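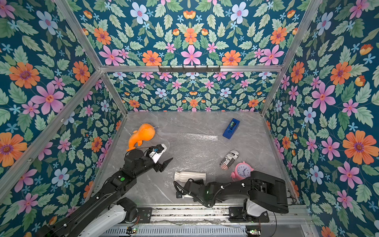
Paucar Packing Cell, Incident Review Meeting
Minutes, Dec 2, 2018

Present: Marisol Quintero (chair), Alcides Escobar, Hiếu Ung, Socorro Llanos
By phone: Saqib Ghauri (Drernus)
Minutes taken by: Socorro Llanos

1. Minutes of the last meeting

Accepted with one fix. The spare wrist cable was ordered by Hiếu, not by Alcides. Marisol thanked everyone for making time at short notice and said she was really looking forward to this one, given how much Hiếu had already dug out of the logs.

2. What happened

Alcides went over the fault. During wrapping run 1547 both arms were sent to the middle of the table to pick up the bubble wrap. The left arm got there first and closed on the sheet. The right arm should have waited for the "left holding" message and didn't. It came in at full speed and the two grippers knocked together over the sheet. The left arm went into a protective stop. The right arm kept pushing until Alcides hit the stop button.

No one was hurt and no one had hands in the cell. One fingertip pad on the right gripper was torn and has been replaced. Alcides checked both wrists for play and found none. The camera brackets were looked at too and are fine.

Marisol asked how long the right arm pushed. Hiếu has it from the log as 2000 milliseconds, start of contact to stop button. Everyone agreed that is far too long. The right arm should have stopped by itself.

3. Cause

Hiếu had great material on this and the group spent most of the meeting here. The two arm controllers keep their own clocks and compare them at startup only. By run 1547 the right controller was 53 milliseconds ahead. The wait step in Hirkik, our sequencing program, throws out any message stamped later or earlier than its window allows, and then (this is the bad part) carries on as if there had been no wait at all. So a late message and no message both came out as "go."

Saqib confirmed that the wait step was written that way on the Drernus side for single-arm cells, where carrying on is harmless. He was very open about it and said he would much rather hear it from us now than from a site running full shifts. He has a change half written already.

Alcides asked why the right arm's contact limit didn't trip. Hiếu found that the limit had been raised in August for the stiff-box trials and never put back. The left arm still had the original value, so it stopped as it should. Socorro pointed out that the change is not in the cell log. Agreed that it should have been.

4. Repeat tests

Hiếu and Alcides have been running the meeting move again at low speed with the same set of objects on the table. The fingertips are brought in over the wrap from both sides and the gap at the closest point is read from the joint positions.

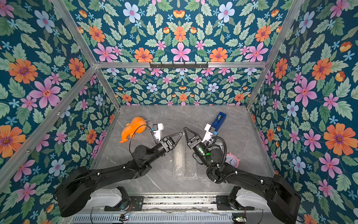
Left and right grippers at the meeting point over the bubble wrap, both arms.

Hiếu can now bring the fault on whenever he likes by shifting one clock on purpose, which got a small cheer. With the clocks matched and the limit back to its old value he has not been able to make it happen.

Saqib asked whether the wallpaper could be upsetting the wrist cameras. Hiếu doesn't think so, as the meeting move runs on taught positions and the cameras aren't used until after the grasp. He will run a few with the cameras switched off to be sure. Marisol wants that result written down either way.

Alcides would like a wider gap at the meeting point. He showed that the left arm can take the sheet nearer its own end and the right arm can come in from the other side with plenty of room, at the cost of a slightly longer cycle. The group loved this. Marisol said the cycle time can take it and asked for it to go in regardless of what Drernus changes.

5. Allodel delivery

Allodel are expecting the wrapping demo and have been told there is a delay. Marisol spoke with them and they were kind about it. They would like a copy of the findings, which she is happy to share once Saqib has read them. Full speed stays locked out until the items below are closed.

6. Safety

Agreed: a missing or rejected message must stop both arms. Any change to a contact limit needs a second person's initials in the cell log. One stop now has to stop both arms, through the wiring as well as the program. Alcides has the drawing for this and thinks it's a short job.

Socorro asked if entries in the cell log could be made from the screen by the cell, so that people don't have to walk to the office. Hiếu said yes and offered to do it.

7. Actions

Saqib: send the changed wait step, with a note on how it was tested.
Hiếu: clock comparison before every run; camera-off tests; log entry screen.
Alcides: new meeting point; joint stop wiring; check the limits on both arms against the original sheet.
Socorro: file the fault as report 3295 and attach the logs.
Marisol: update Allodel.

8. Any other business

Saqib asked to see the fault live on his next visit. Hiếu will set it up at low speed.

Next meeting when the wiring is done. Marisol to call it.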